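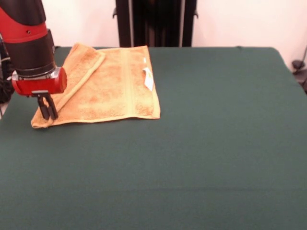

Folding Hand Towels to the House Standard

Housekeeping Procedure 17
Morkport Residence Halls, Linen Services
Revised 23 March 2021

This procedure applies to all terry hand towels issued to guest rooms, washrooms and the Guvach conference wing. Bath towels and bath mats are covered separately. Staff who are new to the linen room should read the whole page before beginning.

Before You Begin

Towels must be fully dry. A towel that is damp at the hem will hold a crease in the wrong place and must be returned to the dryer. Check each piece for stains, pulled loops and open seams. Place damaged pieces in the Fluno bin for mending and record them on the shift sheet.

Work on a flat table fitted with a cloth cover. Bare tabletops allow the towel to slide when the second fold is made. Pull the cover smooth and remove lint before the first towel is laid down.

Step 1. Lay the towel flat

Spread the towel with the care label on the underside where possible. Smooth the pile outward from the center with an open hand. The hems should lie straight, and the corners should be square.

Step 2. Make the side fold

Take one long side and bring it toward the center line. Hold the corner down while the remainder of the edge is drawn across, then press along the full length of the fold. Check both ends before continuing. The lower corner often lags behind the upper one, and the strip will then curl and bunch at the bottom.
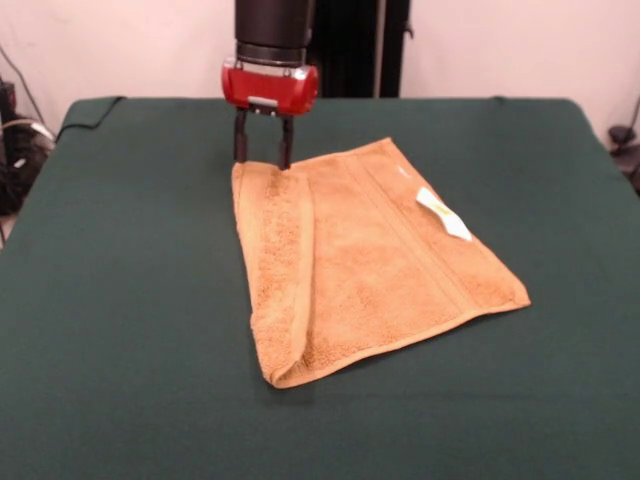

Side fold in progress. The fabric at the bottom-left corner is still bunched and should be smoothed.

Bring the opposite side across in the same manner. The two long edges should meet without overlapping. Where the towel has a woven border band, the band should line up on both halves.

Step 3. Correct a fold that has failed

Do not attempt to tug a badly creased towel into shape. Lift it clear of the table, shake it out once, and return to Step 1. Towels that have gathered into a peak will keep stray creases under the fold if they are only pressed flat.

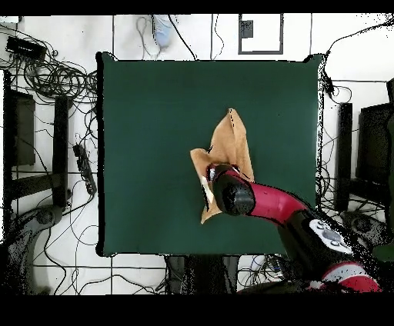

A bunched towel. Open it out completely before folding again.

Step 4. Finish and stack 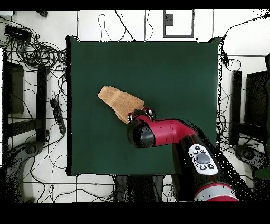 The finished towel should be a long, narrow shape of even width, with no loose corners showing. Run a flat hand from one end to the other to settle the pile. If the towel must be moved, keep it level and support its full length. Terry gives easily when it is pinched at one end, as the tan towel is at its lower right, so check the width again after handling. Turn the finished towel square to the table before folding it in half for the shelf.

Stack towels in groups of 6, with the folded edges facing the front. Stacks for the Michalík building are tied with 2 cotton tapes and placed on the lower cart shelf.

Shelf labels will be replaced in May. Until then, continue to use the existing labels and enter completed stacks on the linen room sheet at the end of each shift.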